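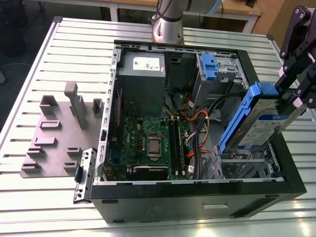
The tower on its side, cover off, with the drive in its blue caddy.

2025-03-31

Woke before the alarm and lay listening to the rain for a while. Month end, so the whole day was always going to be paperwork, and it was. I had the Witdale invoices done by ten and then found that Corey had sent me the old rates again, so 87 lines had to be gone through one at a time. He rang to apologise. I said it was fine. It took until lunch.

Ate soup standing up. The heel of the bread had gone hard so I toasted it.

In the afternoon I drove over to Sarby to look at the allotment with Rangi. The council has put the rent up again and three of the plots along the hedge have been given up over the winter. The one next to mine is waist high in dead dock. Rangi thinks we should ask for it jointly and put fruit bushes in, blackcurrants mostly. I would rather have gooseberries. We agreed to ask first and argue later. My own plot is in a fair state, apart from the far end, where water is still standing between the rows. The broad beans I put in under fleece are up, all but a gap in the middle where something has dug. Rhubarb looks good. I pulled four sticks and gave Rangi two.

Put in two rows of first earlies while I was there. It is a bit soon with the ground this cold, but I was there and had the bag in the boot. My back will tell me tomorrow.

Hélène wrote. She has a place on the September course after all and wants to know if she can have the back bedroom until she finds something of her own. I wrote back yes straight away, then went up and looked at the room. It needs clearing. There are Dad's maps in there, the ironing board, two suitcases I have not opened in seven years and a roll of carpet from the old flat. The maps could go to Darcy, who has asked for them twice. The carpet can go to the tip on Saturday if the car will take it with the seats down.

The boiler man did not come. The office said between one and five, and then at ten to six they said Thursday. £400 for the part if it is the pump. I have put it in the book under April.

Stewed the rhubarb with too much ginger and ate it anyway with custard. Read thirty pages of the library book, which is due back on Wednesday and will not be finished. Clocks have gone forward, so it was still light at seven and I took the bins out without the torch. Wind getting up now. Must remember to bring the fleece pegs in from the car.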